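Plestell electric steamer pot, the white one with the steel tray. Long review, sorry, typing this on my lunch.

Stars: 4 out of 5. Would be more if the lid was better. See below.

Background. My old bamboo steamer went moldy in the cabinet over the winter and I didn't notice until May. Threw it out. Wanted something I could leave on the table and plug in, no stove, no wok full of water to babysit. Read a lot of reviews, half of them were for a different size. Bought this one. Had it long enough now to have opinions.

What I use it for: buns mostly. Frozen ones from the Astside market, plain ones I make myself when there's time. Dumplings sometimes. Corn. Eggs once (fine, but peel badly, may have been the eggs). Never tried rice, don't plan to, have a rice cooker.

SETUP

Nothing to it. White base, steel pot, perforated tray drops in, glass lid on top. One knob. No app, no screen, no beeping. I can't tell you how happy I am about no beeping. Wash everything first, mine had a factory smell that went away after one run with plain water and a slice of lemon.

Manual is 2 pages and one of them is warnings. The times in it are a guess at best. It says buns from frozen in less time than it takes and you get a cold middle. I go 17 minutes from frozen, lid on the whole time, and then leave them sitting with the power off for 3 more. If you pull the lid straight off they can wrinkle on you. Homemade ones, less, depends how big you roll them.

THE TRAY

Best part of it. Flat steel, lots of small holes plus some longer slots, so steam comes up pretty evenly. With the bamboo one I always had a soggy one in the middle. Hardly ever now. Comes out of the pot for washing, goes in the dishwasher, no rust so far.

Does stick. Any steel tray will. Things that work: parchment squares, cabbage leaf, a wipe of oil. Things that don't: hoping. I lost the bottoms off a whole batch the first Monday I had it and had to scrape the holes out with a toothpick. Parchment every time since, except when I'm being lazy, and then I regret it.

Holds four medium buns with space between. You can get more in if they're small. Don't pack them tight, they swell up and weld together and then you're tearing skins. My neighbor Nerys Hopkin puts hers in nearly touching and says she likes the soft torn side. Ok. Not me.

THE POT AND HANDLES

Shiny rim, shows every fingerprint, wipes off easy. Two white handles, one each side. They stay cool enough for me to grab bare handed after a normal run but I wouldn't trust that after a long one, so keep a towel near. Depth is good. Sides are high enough that a fat bun doesn't touch the lid, which was my whole complaint about the cheaper Estow one my sister has. With hers the lid drips right on top of the food and you get those yellow wet spots.

The depth does mean you're reaching down in to get stuff out. Fingers is a bad idea, the rim is hot and so is the air. Use tongs, something narrow with a bit of pad on the tips so you don't dent the dough. Wide salad tongs are too clumsy for in there, they knock the other buns around. Lift straight up, clear the rim, then over to the plate. Don't drag them sideways across the tray.

Also have the plate ready BEFORE you open it. Learned that one. Big plate, flat, with a bit of rim. Buns want room on the plate too or they steam each other and go gummy underneath.

THE LID

Here's where the star went. It's glass, I like that, you can see in until it fogs. Thin metal rim around it. White knob handle on top, kind of a rectangle shape, easy enough to grip. But no vent on mine that I can find, so it rattles when it's going hard. And there's nowhere to put it. No hook, no stand, doesn't hang off the handle. So it goes flat on the table next to the pot and leaves a ring of water every single time. I keep a folded dish towel on the left just for the lid now. Glass feels thin too. Haven't dropped it. Scared to.

I wrote to them asking about a spare and got an answer from a Hayley Mellor in customer service, very nice, no spares sold separately at the moment. So if you break it you're buying the whole thing or finding a pan lid that fits.

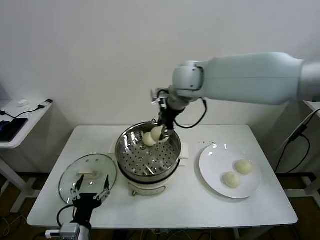
Two coming out, two on the plate already, lid off to the left.

CLEANING

Tray and pot, easy. Base just gets a damp cloth, obviously keep it away from the sink. We have hard water so you get white scale in the bottom, I do vinegar and water, heat it, let it sit, rinse. Knob collects flour if you cook like I do. Old toothbrush.

SIZE

Takes up a fair chunk of table. Fine for two people, ok for three if somebody's patient. For a crowd you'd be doing batches all night. I'd measure your cabinet first, the handles stick out both sides and mine wouldn't go on the shelf I had cleared for it.

PRICE

Paid 40 dollars on sale at Wainwright. Fair for that. At full price I'd think harder, mostly on account of the lid.

GOOD
tray steams even
deep enough for tall buns
one knob, no noise
easy to wash

NOT GOOD
lid rattles, no spare, no place to put it
sticks without paper
times in the booklet are wrong
handles make it awkwrad to store

Would I buy it again? Yes. On sale. If Plestell ever does a version with a lid stand I'll be first in line, and I'd take a second tray that stacks on top too, if anybody from there reads these.

Will update if anything breaks. Got a batch of dough rising right now so gotta go.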